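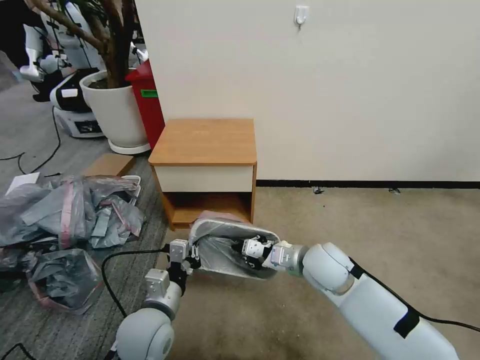
Who decides when a shared-space robot may move at full speed?
The risk assessment does, and a person signs it. The robot's own opinion is not sought.

Eltilach > Teaching > Service Robotics > Week 2 Handout
Notes Readings Labs Contact

Good practice, bin-liner task (house rules adapted from the Flandumstead code):
– Keep cables out of the walking path. Tape is cheap – ankles are not.
– Stop button within reach of a human, preferably one who is awake.
– Log every grip fault on form 1038, however embarrassing. 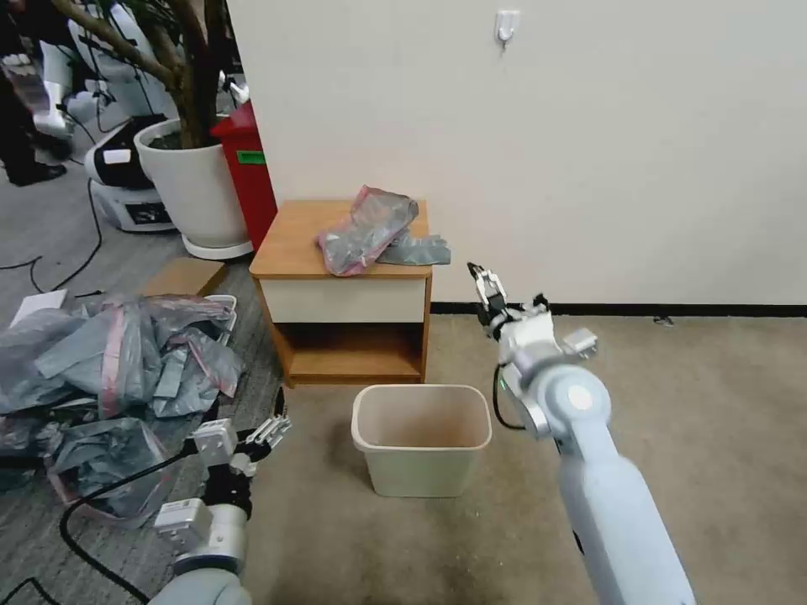 Fig. 2. Both grippers open, wastebasket upright on the floor.

Read clause 2 before the lab.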